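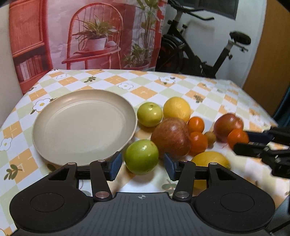 The fruit on the kitchen table

In the house where I grew up, fruit was kept in the cellar and it came upstairs only when somebody asked for it. When I moved to Drultach I was surprised that every family there keeps its fruit on the table, the whole winter, directly on the cloth. For the first weeks I thought my neighbours had just come home from the market. Then I understood that it was always so.

There is a plate too, of course. But the plate is for the person who eats. You sit down, you choose an apple, you cut it on the plate and you leave the peel there. The fruit itself lies free, apples beside lemons, mandarins where there is a place for them. A bowl, my landlady told me, hides the bad one at the bottom. On the cloth you see every piece, and you can turn it with one finger when you pass.

I have tried to learn the rules, and they are not many. Green apples are for cooking and for people with strong teeth. Red apples are for guests. Lemons may stay for 10 days in a cool kitchen, and after this they should go into the tea whether you want tea or not. Mandarins are the difficult ones. If two of them touch for a long time, the skin becomes soft at that point, so you move them a little each morning. Children do this work very well, but they also eat the mandarins.

The cloth is important in another way. In Bromia, the next valley, they prefer white linen, and it looks beautiful until the first drop of juice. In Drultach people like checks and small flowers, in orange, green, any cheerful colour, and a stain can live among them for years. I bought mine at the February market in Zeleke, together with 6 lemons which the seller put in my bag because I had no small coins and he had no change.

At the same market I met the apples called Brirkis. They are small and rather sour, with a thick skin, and they keep until spring. A cake needs 300 grams of them, cut thin, and two spoons of sugar more than you think. I bake it in the afternoon, when the kitchen is already warm from lunch.

My own table is not large, and when I write on it I must push the apples to one side. Sometimes one rolls away under the cupboard, and I find it by the smell some days later. My landlady says I should buy a heavier cloth, with a bit of thickness in it, so that the fruit sits better. She has one to sell me, also with flowers.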